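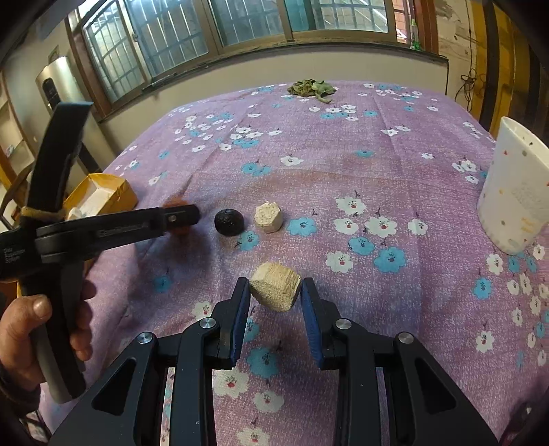
Part 5: Sorting and storing your dried goods

I do this one at the table, with an old flowery cloth down, and I'd suggest you do the same (a cloth you can pick up by the corners and shake out of the back door is worth its weight in gold!). Put the kettle on first. It's a slow, pleasant sort of job and it goes wrong when I rush it.

Before you start you'll want your Tollby jars, washed and bone dry, the lids with their rubber rings fitted (see Part 3), labels, a pencil and a shallow box lined with kitchen paper.

1. Tip everything out of its packets and spread it over the cloth with a bit of space between the pieces. I go heavy things first, then spongy things, then leaves, but do it in whatever order you like.

2. Look over the dried fruit. Give each one a gentle squeeze. It should be firm or a bit leathery, and if it feels tacky put it in the lined box and leave it somewhere airy until tomorrow.

3. Now the dried tofu and anything else that's full of holes. Turn every piece over, because crumbs and dust hide underneath, and tap it lightly on the table. Don't brush it. I tried a pastry brush once and was picking bristles out of my soup for a week.

Note: pale beige is fine. So are rough edges and odd shapes. Grey or green patches aren't, and that piece goes in the bin.

4. Leave the leaves till last. Scoop them up loosely with both hands and let them fall into the widest jar. Please don't press them down to make room! They go to powder at the bottom and then you're stuck with green dust, which is only good for stock.

5. Fill the other jars, stopping a finger's width below the rim. Close the clip until you hear it click, then turn the jar on its side and give it a little roll. If the lid shifts, take it off and seat the ring again.

6. Label them. I write what it is and the month, so "tofu, June" and so on. Hae-won Oh, who taught me most of this, uses a strip of tape on the lid as well, and I've come round to it for jars that live in a drawer.

Caution: keep fruit and leaves in separate jars. The fruit gives off a little moisture and the leaves drink it up, and you'll have limp, musty leaves within 14 days or so.

Caution: don't store jars on a sunny window sill, however nice they look there. A shelf away from the cooker is much better.

7. Shake out the cloth, check the box from step 2 the next morning and jar up whatever has firmed up. Anything still tacky should be eaten soon (I chop mine into porridge).

If a ring has perished or a clip won't click, skip to Part 6, Spares.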